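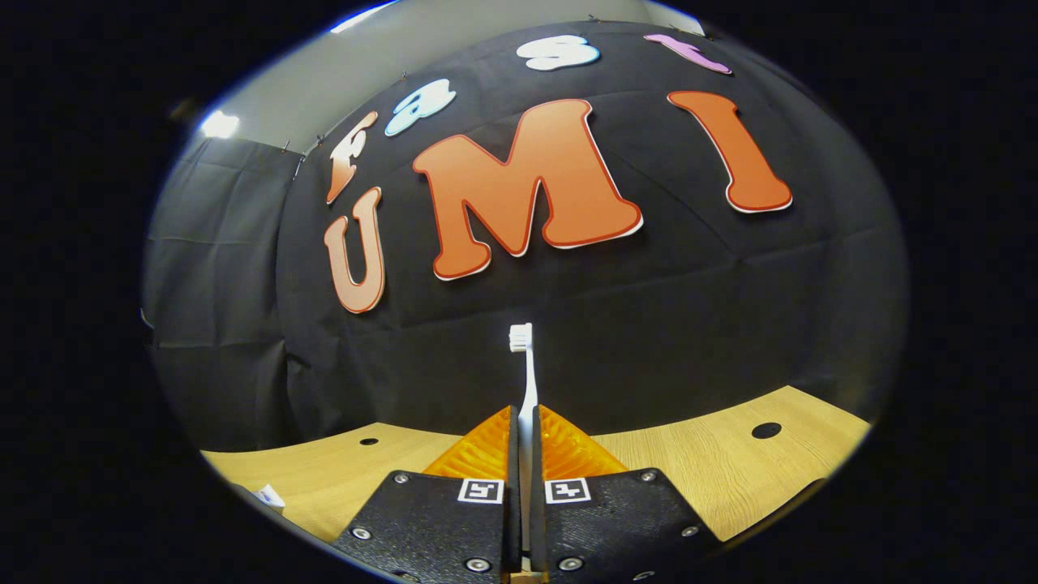

Tasse Pinell – grès émaillé, atelier Plemavwood

Dernière mise à jour : avril

On l'attendait depuis l'automne, et la voilà enfin au catalogue ! La Pinell est une tasse sans anse, tournée à la main par Afonso Barros dans un grès fin qui garde bien la chaleur du café sans brûler les doigts. Elle tient dans la paume, elle s'empile, elle passe au lave-vaisselle, et son bord légèrement évasé est un vrai plaisir pour le thé.

Contenance : 9 cl
Cuisson : haute température, four électrique
Émaux : Lomeck (satiné) ou Wolde (brillant)
Référence : 740

L'émail Lomeck a notre préférence pour tous les jours

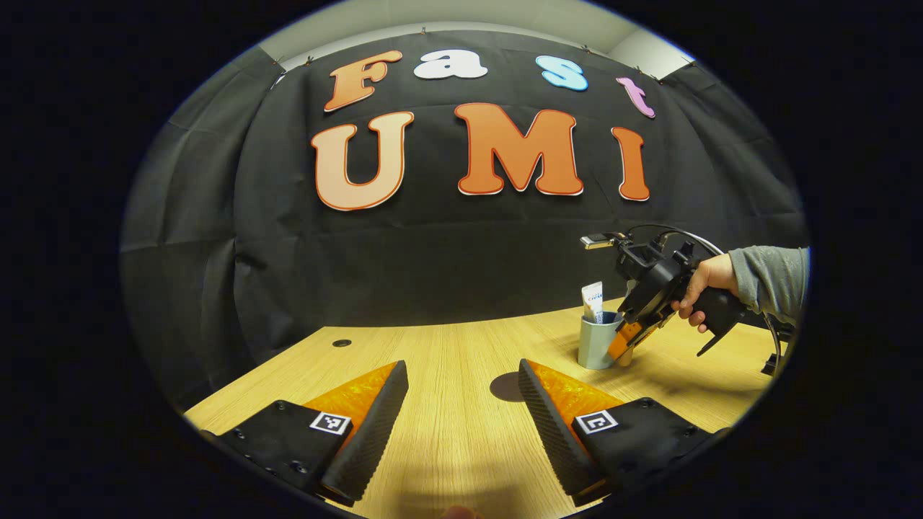 parce qu'il marque très peu sous la petite cuillère et qu'il devient plus doux avec le temps. Le Wolde, lui, accroche magnifiquement la lumière du matin – Kimutai Sang, qui prépare nos émaux, a repris la recette neuf fois avant d'en être content. Les nuances varient un peu d'une fournée à l'autre, et nous adorons ça : si vous voulez une série bien assortie, commandez-la en une seule fois.

Pour l'entretien, une éponge souple suffit. Évitez de passer la tasse du congélateur au four.

Recevez nos nouvelles de l'atelier : laissez votre adresse e-mail.

© Plemavwood – Contact – Haut de page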